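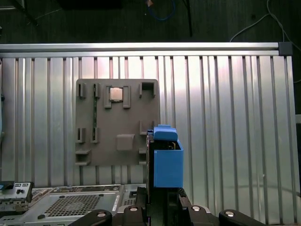
The practice board on its panel, with the chip between its two brackets and the blue part over on the right.

I have been writing rules for a robot. More exactly, I've been writing rules for the people who stand next to the robot, and they are much harder to program.

Our first rulebook came from Esko Kiiskinen and ran to 70 items. Item 12 said to be careful. Item 31 said to be careful again, presumably for anyone who had stopped after item 12. Vignesh Ramasamy and I spent most of December cutting it down, and we now have 7, taped up where you have to look at them to reach the stop button.

The ones I'd fight for:

Cables get routed before power goes on. "I'll tidy it after this run" has been said in our lab since the place opened.

A memory stick goes in straight and slow. If the force reading climbs past the limit, the arm backs off and a person looks at the slot. Nobody raises the limit to make the error go away. (Hello, Esko.)

Any change to a printed bracket gets a new version number, even a change you consider too small to mention. We once lost 213 attempts to a bracket somebody had sanded "a little."

Write down failures in the same log as successes. Saimi Heiskanen wants 3,000 logged insertions before she'll let me use the word "reliable" in a report, so I've been getting by on "promising."

Esko has asked for an eighth rule. It's about being careful.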